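Home | Essays | Letters | Archive | About

Print this page | E-mail this page

In Praise of the Wrong Box

By Samir
20th January

Every January the shops want to sell us order. This year a leaflet came through my door from a company named Nokex, which offers a drawer system with 17 compartments. It costs 129, and for another 79 they add a second level. I read the leaflet two times, because I like such things more than I should. Then I put it with the old newspapers.

My opinion is simple. Most small things in a home do not need a system. They need one box, preferably a box that was already in the house, and a person who is willing to empty everything on a bed and look at it.

I use hair accessories as my case, and I know this will seem a small subject for an essay. But I live in a family where they are a serious matter. They are soft and light, and they catch on one another. A clip holds on to a ribbon, a ribbon goes through a hair tie, and after a month in a drawer you can lift the whole collection with one finger. If a method of tidying works for scrunchies, I believe it will work for batteries and buttons too. 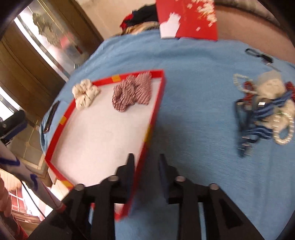 The bed is important. A table is too hard and too small, and beads roll from it. On a bedspread things stay where you drop them, and you also have a natural deadline, for somebody must sleep there in the evening. When I was a child in Narnovska, we sorted everything this way: socks, letters, even walnuts, on an old sheet. I did not think of it as a method. It was only the largest flat place we had.

The leaflet from Nokex makes a different suggestion. It says that you should measure first, then buy, then sort. I think this order is mistaken. When you buy the compartments first, you begin to serve them. You have a narrow one for pencils, so you look for pencils. You have a square one which fits nothing, and soon it is full of dead batteries and foreign coins. I have owned such an organizer in the past. After 2 years I gave it to a neighbor, and I suspect that it has since traveled to a third home.

A gift box makes no such demands. It is shallow, so you see at once what is inside. It has no divisions, so you must decide only one thing: in or out. And it was free, or at least somebody else paid for it. In December our homes fill with good strong boxes, often prettier than what they contained, and in January we throw them away and go to buy plastic ones. I find this a little sad – and also expensive.

I should be fair to the other side. A friend from Sutach wrote to me that without compartments her things return to chaos within a week. This may be true. My reply is that they return to chaos with compartments also, only more slowly and with more guilt. An open tray that has become untidy can be repaired in five minutes. A system that has failed stays closed, and we avoid the drawer.

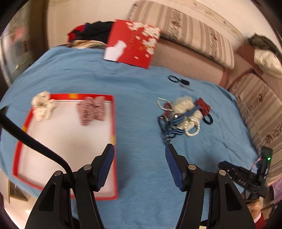

What Goes In, and What May Stay Out

I would put the big soft pieces in first. They take the most space and they show you quickly how much room there is. Long strings of beads should go last, or should live on a hook. Anything with a clip must be taken off the fabric before it is put away, even if this is boring.

And if the box becomes full, I would not look for a second one. I would go back to the bed and choose again.

Letters to the editor | Next essay | Back to top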